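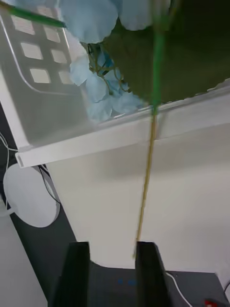 Light-blue artificial flowers with a green upper stem and a tan lower section, in front of a white shelf panel.

Hrynyshyn, the home goods shop that sells artificial flowers by the single stem, has changed the way it stores and labels them. The new arrangement took effect on February 16, 2020, and covers the full stock of 2,164 stems. Prices are unchanged.

Until now the stems were kept flat in cartons, sorted by color. They are now stored upright on open shelving and sorted by length first, then by stem construction, then by color. Valentyna Derkach, who manages the stockroom, said the flat cartons were the main source of returns.

"A petal head that lies under four others for a month takes a crease," Derkach said. "You can steam some of it out of fabric. A bent branch wire you can work back by hand, but the customer sees the kink."

The stock is divided into three groups by stem construction. The first has a single plastic tube from top to bottom. The second has a plastic tube on the upper section joined to a thinner lower section in a different color. The third has a bare wrapped wire with no tube at all. Stems in the second group need the most care in handling, Derkach said, as the joint is the point most likely to work loose when a stem is pulled out of a full container by its head. Staff have been told to lift these stems from below the joint.

Customers who cut stems to fit a vase should also note where the joint falls. A cut below it leaves the upper section intact. A cut above it removes the thinner section completely and leaves an open tube end, and the stem will then sit differently in a narrow neck. The shop will cut stems at the counter on request at no charge. Cut stems cannot be returned.

The labels have been redone at the same time. Each one now gives the overall length, the length of the upper section where there is one, the spread of the blossoms at the widest point, and whether the side branches can be bent. The old labels gave only color and price. Bohdan Boiko, who wrote the new ones, said the blossom spread was the measurement most often asked for by phone.

"People know how tall their vase is," Boiko said. "They want to know how many heads will go in before it looks crowded, and for that they need the width."

Color names have been cut back as well. The blue range had been listed under a long set of names taken from suppliers' catalogs, several of which described the same shade. It is now listed as light, medium and dark. Old names will stay on the order form in parentheses until the end of March so that repeat customers can match earlier purchases. Stems bought from different batches may still vary slightly in shade, and the shop advises buying everything for one arrangement at the same time.

The shelving is fitted with a low front rail, and containers are set back behind it. Large heads are kept to the upper shelves, where they can hang forward without touching the row below. Smaller branching stems go underneath. Yaryna Holovko, who set out the shelves, said the rule for filling is that a stem should come out without moving the one beside it – if it does not, the container is too full.

Dust is the known drawback of open storage. Stems on the shelves will be cleaned on a rotating basis with a soft brush and cool air. Water is not used on the fabric heads, as the dye in some of the darker blues can run. Plastic tubes may be wiped with a damp cloth. The same method is suggested for use at home.

Bulk orders are handled separately. Orders of over 500 stems will continue to ship in flat cartons, with tissue between layers, and should be unpacked and stood upright on arrival. Side branches are pressed against the stem for shipping and have to be opened by hand, starting with the lowest and working up. Customers placing bulk orders can ask for a sample stem from the same batch before the order is packed.

Questions about stem lengths and batch matching can be put to Boiko at the counter or by phone during shop hours. Orders placed under the old labels will be filled as written.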